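Home | Wiki | Robot learning | Recent changes | Log in

Demonstration gathering (surgical robotics)

Demonstration gathering is the work of recording people doing a task well, so a learning system has something to copy. I keep this page for the Brumaner wiki, and I'll warn you that I get carried away — suturing is my favorite part of the whole field!

The unit we collect is the episode. One episode is one short piece of work, such as picking up the needle, handing it from one instrument to the other, or pulling the thread through. The person at the console drives, and the software saves the video along with the position of every joint. Our suturing set, called Vurnine, stands at 1258 episodes (I still remember cheering when we passed 1000).

Labeling comes afterward and takes far longer than you'd think. We mark where each episode starts and ends, then give it one of 17 step names. Two people label every episode separately, and if they disagree it goes to Paula Surdu, who has the last word. She's strict about handoffs: the step ends when the first jaw lets go, never when the second one closes.

Should you keep the clumsy episodes? I say yes, with a tag. A model that has only seen perfect grabs has no idea what to do after a bad one, and the recoveries are gold. The older Bogdan set threw them all out, and I think it's poorer for it.

Thread is the hard bit. It bends, it hides behind an instrument, and glare on tissue can swallow it — so thread labels in Vurnine carry a "not sure" option.

Page last edited 29 Jan 2024

Related pages
Needle handoff
Kistance labeling tool
Teleoperation
Vurnine release notes, version 2
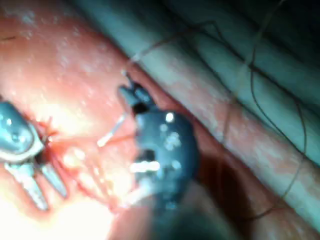 Comments

Oana Văduva: I'd keep the recoveries too, but put them in their own folder. We mixed ours in back in June and spent ages sorting them out again.

Unsigned: Does the "not sure" label count as a disagreement if only one labeler picks it?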